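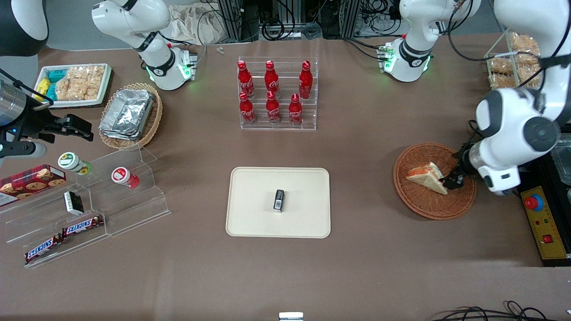 Sandwich test on the snack table, left gripper in the round basket.

Two Grippers, One Snack Table: What I'd Do Differently
by the Kumsa Workshop Tips page, July
1,889 views – 30 shares – 3 comments

Search tips, tools, recipes...

I've been swapping fingers on our two-arm setup for most of the month, and snacks have taught me more than any box of test blocks ever did. If you're comparing grippers at home or in a small shop, raid the pantry first! Here's what has worked for me.

Start with the sandwich. A triangle of soft bread shows you right away how hard you're squeezing (my first one, with the Madden fingers on factory settings, came out of the basket about as thick as a coaster). I dropped the closing force, slowed the last bit of travel and tried again with the Jitesus pair. Much nicer. The Madden set is still my pick for bottles, though, and I wouldn't give it up.

Soda bottles want a grip around the middle, well under the cap. I keep mine on a clear stepped rack so the back row stands higher than the front and the gripper can get at it without knocking the others over. Practice on the front row.

Clear plastic is a pain for cameras. Acrylic stands and boxes gave my depth camera fits until I moved the lamp off to one side – a strip of painter's tape along the front lip helps too.

Candy bars are the easy win. Leave a couple lying at different angles and see whether your controller turns the wrist or just goes in straight and hopes. The Lilmont controller turned it nearly every time, my old one maybe one try in 3.

Bags of rice crackers are the mean test. Go for the crimped end and never the belly, unless you like crumbs in your finger joints.

Keep an empty tray in the middle of the reach of both arms as your drop zone, and put the red stop button where you can slap it without leaning over anything. I moved mine twice before I was happy.

Wipe the finger pads between foods with a barely damp cloth. Mayo on rubber is slippery stuff, and it will wreck your next set of numbers.

Next up is the foil containers with the crinkled lids. I've already dented 2.

3 comments – Share this tip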